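Can a machine do the small repair and tidying jobs yet?

Posted in Home & Workshop, 7 replies, 1067 views

Zahira Khoo

I look after a two-bedroom rental and a small bag repair bench in the same building. Most of my day is little jobs. Moving water bottles, loading the washer, threading straps back onto pouches, winding up cables and putting them where they belong. None of it is hard but it eats the morning.

I keep seeing clips of robot arms folding towels and picking up cups. A salesman from Skatska quoted me 600 a month to lease an arm on a wheeled base and said it could handle "light household and bench tasks." I asked which ones and he sent me the same brochure again.

What I want to know is whether anything you can get now would do jobs like these without me standing next to it. I don't care if it is slow. I can leave it running from lunch until I lock up. If the answer is no, I would like to know which part is the problem, the hand or the software.

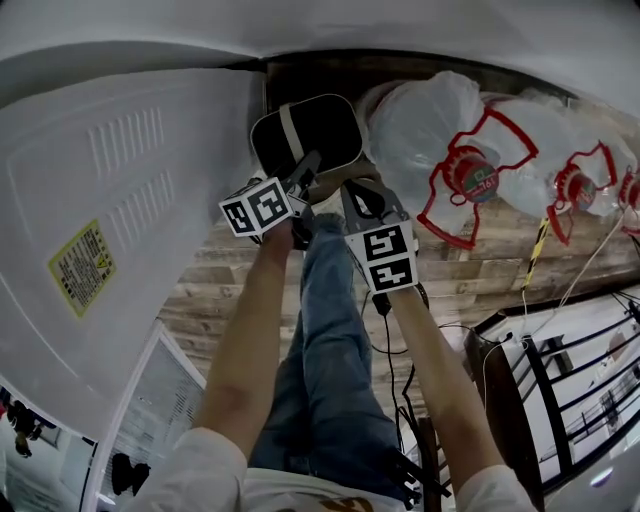

The strap work matters most to me. A strap is soft, it twists, and it never lies the same way two times. If a machine can't do that but can do the bottles and the washer, I might still be interested, but not at that price.

Bae

No, not without you nearby. I worked on a packing line for nine years and we had arms for the last four of them. They were very good at boxes. Same box, same spot, all day. When we switched to a padded mailer they dropped so many that we went back to people on that station.

To your other point, it is both the hand and the software. Two flat metal jaws will hold a pouch fine. Getting a strap through a buckle is different because you feel when it catches and you back off a little. Most grippers I have used don't feel much of anything. They close until they hit a force limit and that is it.

A big full water bottle is easier in one way because it is stiff, but check the payload before you sign. A lot of the arms sold for home use can't lift that kind of weight with the arm stretched out. Ask for the number at full reach. The one on the front of the brochure is usually with the arm tucked in close.

Surnar

just get a roomba and a teenager

Cader

Bae is right about payload. I would add a few things.

Loading a front-opening washer is something I have seen a machine do in person, at a trade show in June. It took a long time and left 2 socks on the floor. The person running the booth picked them up between runs. So it sort of works, if your laundry is already in a basket in the right place and you don't mind checking after.

Cables are bad. They snag on everything and the cameras lose track of thin ones, white ones on a pale floor especially. I would not plan on that.

For the straps, ask Skatska to do your job on your pouch, in your room, before you pay anything. Not a video. If they want you to send the pouch away first, I'd pass. Also ask who comes out when it stops, and how long that takes. With ours the wait for a technician was longer than the job would have taken by hand.

At 600 a month I would hire someone for a few hours a week and look again next year.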